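The Second Wipe

My mother sold dried fruit for most of her life, and when she stopped, the scale came home with me. It stood in the kitchen. I did not use it for anything, but I cleaned it every week as she had done, and that was why I wrote "scale" on the form when the Irau project asked each of us for one task from our own home that we knew very well.

The method was simple to explain and slow to do. A person wears a band on each wrist, with printed squares on it. A camera on the head looks down at the hands. From the squares, the software can say where each wrist is and how it is turned, and from many such recordings a machine learns to move its own arm. The software was called Dorkora and it disliked shadows. Every person had to give 62 recordings of the same task, from beginning to end, without speaking.

My contact was Thư Tô. She worked in Wodham, seven hours behind me, and I knew her mostly as a voice with a kettle near it.

"Do it the way you do it when you are alone," she told me in our first call.

"I am alone," I said.

"Then it will be easy."

It was not very easy. The cables lay along my arms and I was afraid to pull them. In the first recordings I cleaned like a guest who wants to be invited again. By the eighteenth I had forgotten the camera, and then my hands became my own.

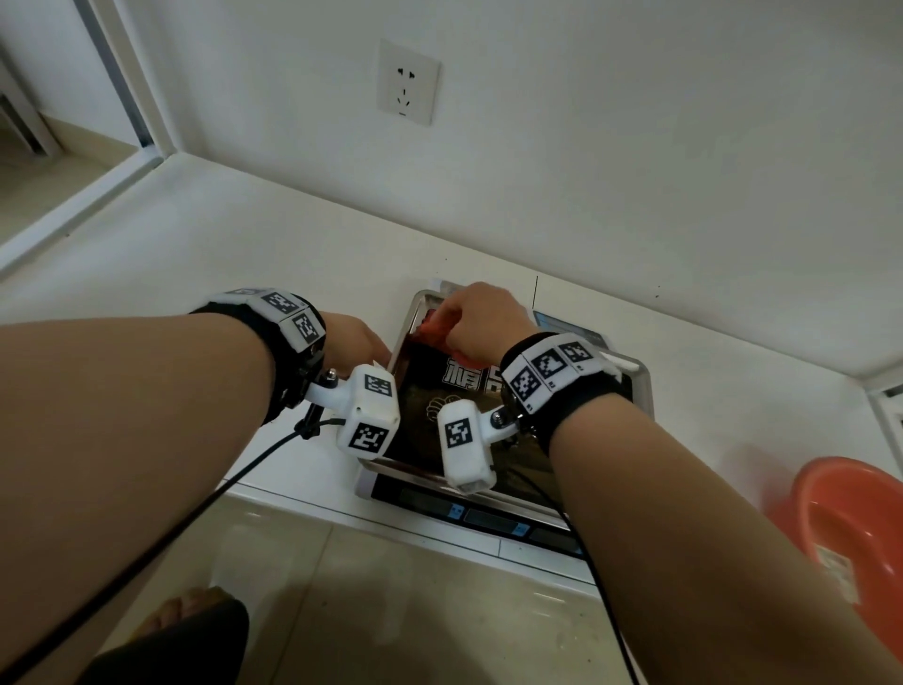
In July she called me at an hour when we did not usually speak. The first model was trained, she said, and the arm in Wodham could clean a scale, but it did something which her group could not explain. It wiped the tray, stopped for nearly 4 seconds, and then wiped the same place again. They had looked for a mistake in the timing. Then they had looked at my recordings, one after another, and she sent me a still from one of them so that we could talk over the same thing. I saw my right hand down in the steel tray, holding something red, and my left hand resting near the rim with the fingers curled. The fingers looked as if they were waiting for somebody.

"You stop there," Thư said. "In every recording. Always the left hand goes to that side, and you stop. What are you doing?"

I said that I did not know. I asked if it was bad.

"For us it is lost time. We call it an idle segment. Normally we cut it."

"So cut it," I said.

She cut it. For two weeks I heard nothing, and I went on with my life and cleaned the scale with bare wrists. I tried to notice the stop. Of course, when I watched for it, it did not come, or it came and I was the one who made it, which is a different thing.

One evening I was washing rice and I remembered. When I was small I stood at the left side of my mother's counter, because the customers were on the right. At closing time she wiped the tray once, and then she let me look into it. I had to find what was still there: a crumb of sugar, a piece of stem. I put my finger on it, and she wiped again where my finger had been. I suppose I was slow. I suppose it took nearly four seconds.

I wrote this to Thư in a long message, with my apologies, because it was clearly not scientific. She answered in the morning.

"I will tell you the result before I tell you what I think," she wrote. "Without the stop, the arm leaves dirt on the tray in many more trials. With the stop, it leaves almost none. Dalisay says your head goes down a little during the stop, so the camera comes closer to the tray. The model uses this. It looks, and after that it wipes where it has seen something."

Dalisay was the head of her group. I had never heard his voice.

They asked me for more recordings, this time of the whole scale, also the underside, where my mother had never let me look. I had to lift it up against the wall and hold it with both hands, and the cloth got caught under my palm.

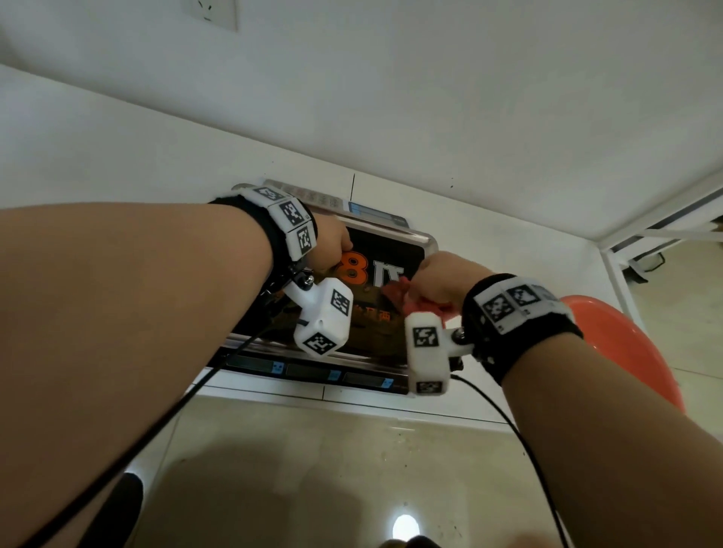
Thư wanted to know if I stopped there too. I did not. Nobody had taught me that part, so I cleaned it quickly and badly, as one cleans for oneself. She compared the two sets and made a graph with two lines. In the paper it is figure 4. The text under it says that idle segments in human demonstrations may contain active looking and should be kept. I have read this sentence many times. I had to look up "demonstrations", because I only knew the kind with people in the street.

Before the end of the project she let me watch the arm by video. It was smaller than I had thought. It had a grey gripper and a cloth, and on the table in front of it was a scale they had bought, a newer one than ours. It wiped the tray. Then it stopped, and the camera above it leaned down.

"Now it is looking," said Thư.

I was leaning too, on my side, over the telephone. There was a crumb at the left, near the rim. I saw it at once. I put my finger on the glass.

The arm waited a little longer and then it went there.

"Are you still with us?" Thư asked. I heard the kettle beginning behind her.

I said yes, and I asked if they could run it again.

Comments (4)

marrowfield
The finger on the glass. I read that part twice. Did you write this in English first, or translate it?

 Author reply
 Thank you. In English first, very slowly, with a limit of 2000 words which I did not reach.

tolly_k
We used to trim all the pauses from our teleoperation data and I felt slightly accused. Figure 4 would have started a fight in my old lab.

Benneth
I wanted more of Dalisay. Otherwise lovely. My grandmother had a fish scale and we were forbidden to touch it.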